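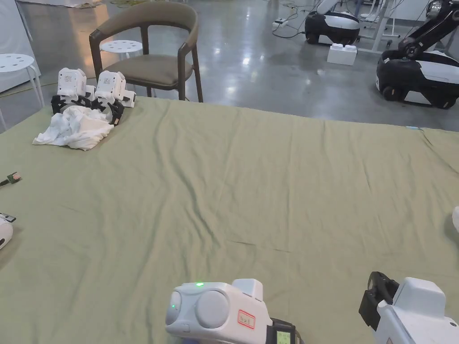

Olive green tablecloth, creases and all. Long thread about the Ukotham night market, get a snack

1/ So a bunch of you asked what's going on with the night market and whether it's really leaving the Robles Street lot. Short answer: yes, it's moving. Long answer is everything after this one

2/ For newer folks, the Ukotham night market is the one behind the old bus depot. Opens at 5 pm, February through the first cold snap. Dumplings, phone cases, somebody's aunt selling jade plants out of a minivan. I grew up four blocks away and I have eaten dinner there more times than I've eaten it at my own kitchen table

3/ The lot has been rented month to month from the same family forever. They sold it last fall to Voler, the parking company. Voler wants it striped and gated and open for cars at night, so bye market

4/ A few vendors got up a petition to ask for one more season. It closed with 1649 signatures. Five of those were people who signed twice (my uncle, hi) so the official number handed in was 1644. Still a LOT for a neighborhood our size!!

5/ Voler wrote back pretty fast, I'll give them that. They said no to the full season but yes to staying through the end of June. Nobody's rent goes up before then

6/ OK so where is it going. The new spot is the school parking lot on Iltar Avenue, the one across from the laundromat. If you know the mural with the cranes, it's right behind that wall

7/ Good stuff about Iltar: it has real lights. It has bathrooms, plural, with locks. The 53 bus stops right out front and runs until midnight, so my grandma can get home without calling one of us for a ride (she will still call one of us for a ride)

8/ Not so good: it's smaller. Rows will be tighter and the cooking stalls all have to go along the north fence for the fire rules. If you're used to grabbing skewers and then wandering around the back by the plants, that whole loop is gone

9/ Also no setup before 4 pm while school is in. That's rough on the noodle people, who like to get their broth going way before that. One of them told me she's going to start it at home and drive it over with the windows down. I would like to be in that car

10/ Now the money part, which is what got everybody yelling in the group chat. The school district wants a $2000 deposit for the season, for the whole market, not per stall. I saw a post going around that said per stall and it scared a bunch of people. It's one deposit, split up

11/ The deposit comes back at the end if the lot is clean. So please, please use the trash cans. I know you're all angels but I have also seen the curb at closing time

12/ Someone replied asking if the aunties who do the dancing get to come too. YES. They get the corner by the gym doors from 6 to 7. They brought their own speaker to the meeting and played it during the parking discussion and I have never loved anyone more

13/ Parking, speaking of. There isn't much. Street parking on Iltar is fine after 6, but don't block the laundromat driveway, he tows. He towed my cousin in the middle of a birthday

14/ If you sell and you want a stall at the new place, the sign-up sheet is taped up inside the tea shop at the corner of Robles and Ukotham. Paper only for now. They have it in English, Chinese, Hmong and Spanish, and if you need another language just ask at the counter and they'll find somebody

15/ People who've sold at the old lot get first pick until the end of April. After that it's open to anyone. The jade plant minivan has already picked, corner spot, obviously

16/ I'm sad about it, I'm not gonna pretend. I learned to count change in that lot. I got my first job there peeling garlic and I smelled like it through all of ninth grade. But I went and walked around the school lot last night and I could kind of picture it

17/ Somebody asked about the scallion pancake guy. He's coming. Same price, he says, but don't quote me on that in July

18/ Muting for a bit, I have to go pick up my grandma. Put questions under this one and I'll get to them tonight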